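MINUTES OF THE REGULAR MEETING
Javura Athletic Association
Uniform and Equipment Subcommittee

Date: 11 March 2025
Place: Second-floor meeting room, Motau Recreation Center
Presiding: Jomar Saludo, Chair
Also present: the Recording Secretary; the Equipment Manager; coaches' representatives for the junior and senior divisions; the parents' representative
Absent with notice: the Facilities Liaison

1. Call to order
The Chair called the meeting to order at 6:30 p.m. A quorum was present.

2. Approval of the agenda
The agenda was approved with one change. The item on locker assignments was moved to the next regular meeting at the request of the Facilities Liaison, who was unable to attend.

3. Minutes of the previous meeting
The minutes of the previous meeting were approved with a correction to item 6, where "practice vests" should read "practice shorts."

4. Report of the Equipment Manager
The Equipment Manager reported that the uniforms used by the junior division had been returned and brought to the sorting room. Sorting by size is complete for the red jerseys. The white away jerseys have been washed but remain to be sorted. Several families have asked whether late returns will be charged to their deposit. The Chair confirmed that the deposit rule stands as adopted and that no charge will be made on any item returned before the next regular meeting.

The Equipment Manager asked that coaches stop sending uniforms back in team ball bags. Chalk and turf pellets from the bags have been getting into the knit fabric and are hard to remove in a normal wash. The coaches' representatives agreed to pass this on.

5. Storage
The subcommittee discussed the two metal cabinets in the sorting room. The left cabinet no longer locks. The parents' representative asked whether jerseys could be kept on hangers, as is done at the Navarro clubhouse. The Equipment Manager replied that the available rail would not hold the full set and that knit jerseys left hanging between seasons tend to stretch at the shoulders. It was agreed that jerseys will continue to be stored folded, in lidded bins, with one bin for each size.

Moved and seconded: That the Equipment Manager be authorized to buy 24 lidded bins for uniform storage. Carried.

The repair of the cabinet lock was referred to the Facilities Liaison.

6. Folding and labeling
The Chair noted that the written folding instructions had not been followed consistently at the end of last season. Some jerseys were folded with the size tag inside, and others were rolled. The following procedure was read into the record and adopted without objection:

Each jersey is to be laid face down on a flat surface and smoothed from the collar toward the hem. Sleeves are folded in across the back. The sides are brought in to the width of the folding board, and the hem is then brought up to the collar. The finished jersey is placed in the bin with the collar facing the front. Any jersey with a stain, a pulled seam or loose trim is set aside and is not to be folded with the rest.

The senior division representative asked that the procedure be posted inside the cabinet door. The Recording Secretary will prepare a copy.

7. Condition of the red jerseys

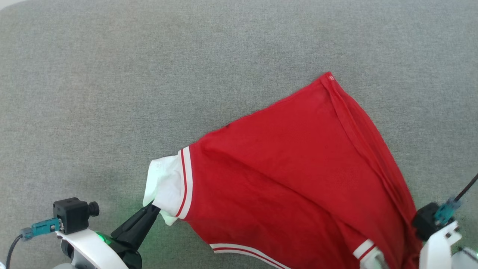
The subcommittee took up the question of whether the red jerseys should be kept for another season or replaced. The Equipment Manager's view was that the fabric has held up well and that attention should go to marks and trim. Each garment is to be opened out and smoothed before it is judged, as a small dark spot like the one near the upper-left edge of the red cloth is easily missed once the fabric has been folded over it. The striped bands of white and red are to be checked along their full length at the same time. The junior division representative asked whether spots of this kind would be grounds for discarding a jersey. The Chair ruled that they would not, provided the fabric is sound, and that spot treatment should be tried first.

Moved and seconded: That the red jerseys be kept in service through the coming season, subject to inspection of each garment, and that the matter of replacement be taken up again in September. Carried, with one abstention.

Moved and seconded: That up to $800 be set aside from the equipment account for cleaning and repairs. Carried.

8. Laundry arrangements
The Recording Secretary read a letter from Udia Laundry Service stating that its pickup day will change at the end of the month. The subcommittee had no objection. The Equipment Manager asked that red and white items be bagged separately before pickup and that the bags be marked on the outside. Agreed.

9. New business
The parents' representative requested that families be given written notice of uniform handout at least 60 days before the first game. The Chair asked that this be placed on the agenda of the next regular meeting, together with locker assignments.

10. Action items
Equipment Manager: purchase bins; sort white jerseys; inspect red jerseys and report.
Recording Secretary: post folding procedure; reply to Udia Laundry Service.
Facilities Liaison: cabinet lock.
Coaches' representatives: notify coaches regarding ball bags.

11. Adjournment
There being no further business, the meeting was adjourned at 7:50 p.m.

Respectfully submitted,
Recording Secretary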